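The year I stopped trusting my own head

I used to be proud of my memory. Birthdays, postcodes, the price of a pint in Drudisville the summer I turned nineteen – I had the lot. Then I hit my forties, took on the allotment and two part-time jobs, and one August I missed my own sister's engagement lunch. She has forgiven me. She still brings it up.

So I went looking for help, and oh, there is plenty of it for sale! I paid 79 pounds for a year of Etell, an app that pinged me so often I started leaving my phone in the bread bin. I bought a Skindusent planner with 169 pages and filled in four of them (very neatly, mind you).
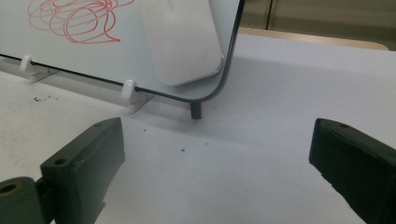
It was Zodwa Sibiya who talked some sense into me. She ran the evening class I'd signed up for and then, yes, forgotten to attend. Write less down, she told me, and put it where you'll trip over it. I had almost 3000 unread reminders at that point, so I was in no position to argue.

We started with three jobs a day. Three! I felt like I was cheating. But I rang the dentist, I paid the water bill, and I finally took back the Vasiliauskas novel I'd borrowed from my neighbour before her youngest could walk. 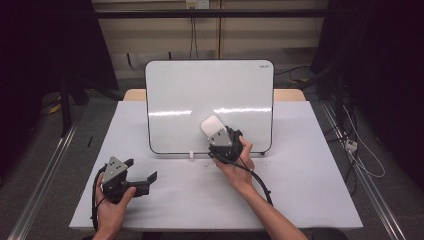

Shopping lists were the next battle, and I lost that one for weeks. I'd write a lovely long list, leave it on the stairs and come home with olives. Size was my trouble, I think – give me a big sheet and I'll fill it with nonsense. A little whiteboard like the Deli one standing up on the table there would hold milk, bread, eggs and stamps, and I'd have to rub something out before I could add the olives. My sister has asked me to put her birthday on mine in capitals, and I've done it.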